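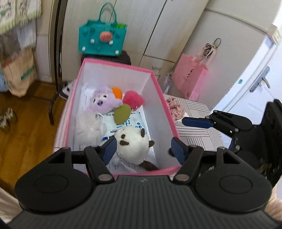 ok thread on the Kandville well water thing bc my replies are a mess and I can't keep typing the same answer

short version: if you're on a private well north of the creek, test it. don't wait for the letter. the letter only goes to people on the old mailing list and I know of two streets that never got it

background. I did inspections for the county for a long time, septic mostly, then wells. left in February. not speaking for them. not speaking for anyone

city water people, you're fine on this one. different source, tested constantly, you can look up the report. this is wells only. please stop boiling your city water

ALSO. boiling does not fix nitrate. makes it worse. water leaves, nitrate stays. saw three people in the Skimmont group telling new parents to boil it for formula – please no

formula is the big one. babies under 6 months should not get high nitrate water at all. bottled until you have a result in your hand. if baby looks blue or gray around the mouth that's an ER trip, not a post in the group

the limit is 10 mg/L as nitrogen. some labs report it "as nitrate" and then the limit is 45, wich is why your neighbor's 44 is not the same as a 44 on your sheet. look at the units. LOOK AT THE UNITS

if your sheet just says "nitrate 44" and no units call the lab and make them tell you

ok bacteria. separate test, separate bottle. the bottle has a little powder or pill in it, leave it in there, don't rinse it. take the aerator off the faucet, run cold water a few minutes, fill to the line, lid on, don't touch the inside of the cap

then it has to get to the lab fast. same day if you can. cooler with ice packs. not the back seat of your truck till Monday

total coliform positive but e. coli negative = something's getting in, probably a cap or a cracked casing, fix and retest. e. coli positive = stop drinking it today

that second one you CAN boil for. rolling boil, 1 minute. I know, I know, I just said don't boil. germs yes, nitrate no. if you haven't tested for both you don't know which one you've got so – bottled

people asking about the Novero pitcher filter. I don't have one and haven't seen test data on it. what you want is a certification for nitrate specifically on the box or the spec sheet. plain carbon won't take it out. reverse osmosis will if you change the membrane when it says to

softeners don't do it either btw. softener is for hard water

what I'd go look at tonight, takes 5 min: go out to the well head. is the cap tight. is the casing sticking up out of the ground or buried in mulch. does water puddle there after rain. anybody storing fertilizer or gas cans next to it. dog run next to it?

my own cap had a gap and ants living in it. 102 ft well, never had a bad test, still had ants in it. new cap was cheap

septic. if you don't remember when it was pumped it's time. and if the tank is uphill of the well get that in front of someone

Rajput Road folks, yes I saw the posts about the smell. rotten egg smell is usually sulfur and its a nuisance more than a health thing, but if it's NEW or smells like fuel, different story, call environmental health and say the word fuel

they will ask for your permit number. it's on the tag on the casing or on your closing papers. mine's 1554 something and was written in pencil on the inside of the pump house door. check there too

sample bottles are at the health dept front desk. ask for both kits, they'll hand you one if you don't say both. last I heard they run out by lunch

and keep the results!! folder, drawer, whatever. one test tells you a little, several years of them tells you a lot. I have people with 20 yrs on a well and not one sheet of paper

renters – your landlord may not have to test, depends on the setup, but you can pull a sample yourself from the kitchen tap. no permission needed for that

someone asked about showers. nitrate, showering is fine, you don't absorb it that way. just don't let little kids drink the bath

pets and livestock, ask a vet, not me. cattle can have trouble with it I know that much

muting this for a bit, dinner. will add the lab hours if they pick up the phone tomorow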